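Fork springs and a seized preload adjuster
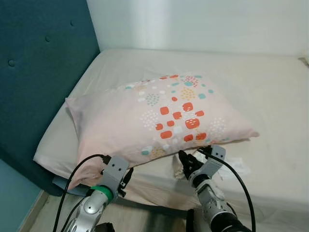 Last edited: July 14, 2021

The bike came back from Hivthorpe with the front end diving badly under braking, so the fork had to come apart again. I had run the same springs since October and had put it down to old oil. The oil was old, but that accounted for very little of it.

Static sag first. With the bike off the stand and no rider, the front settled more than it should for a track spring. With me on it in full leathers it used nearly all the travel I would expect to keep in reserve for the first corner. I had been winding in preload all season to hide this, and by the last session the adjusters were almost fully in. Preload does not change the rate of a spring. It moves the starting point. The fork rode higher at rest and still blew through the middle of the stroke as soon as I squeezed the lever.

The left adjuster then refused to back out. I soaked it overnight in penetrating oil and tried again with the cap warmed. It moved a quarter turn and stopped. Beverley Ruawai, who builds the forks for a couple of the Semside club riders, told me to stop forcing it and pull the whole cap. She was right. There was a burr on the thread where someone had used the wrong socket, and I am fairly sure the someone was me.

I replaced both caps with Velier parts. The finish is better than the originals and the O-ring groove is slightly deeper, so check the ring sits proud before you fit it. Mine did on one side and not on the other. I swapped the ring and it was fine.

New springs are one step stiffer. I filled with fresh oil, bled each leg until the rod gave even resistance over the full stroke, then set the oil level with the leg compressed and the spring out. I went 3 mm lower on the level than last time because the stiffer spring does more of the work and I do not want the air gap making the last part of the travel harsh. Preload is back in the middle of its range. Rebound went out two clicks from where it was, and I left compression alone so there is one less thing to argue with.

First outing on this was the short layout at Liepiņa. The front now holds a line on the brakes into the downhill left, where before it would tuck and push wide. It chatters a little at full lean over the patched surface, which I suspect is the tire, as the carcass had 500 km on it. Best lap was no faster than before. The last three were within two tenths of each other, and I have never managed that there.

Next job is the rear linkage bearings. One of them has play in it.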